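Progress report to the Westeck grant office, 15th May

The visitor survey at the Altico wetland now has 61 complete responses, against a target of 70 by June. Mavis Haddad is coding the open answers.
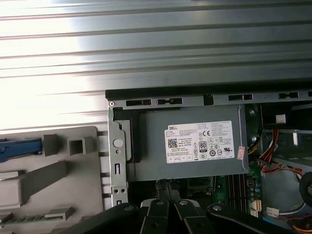
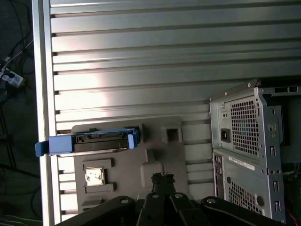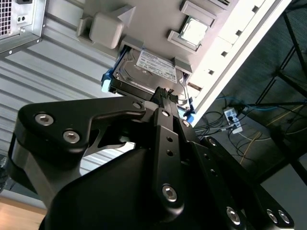

The remaining nine responses will come from the north trail, where foot traffic is lower. Student travel has used $2,000 of the budget line — no overrun is expected. Tavion Ridgeway is drafting the chapter on seasonal crowding and trail erosion. The partner campus has asked for 23 survey items in Spanish.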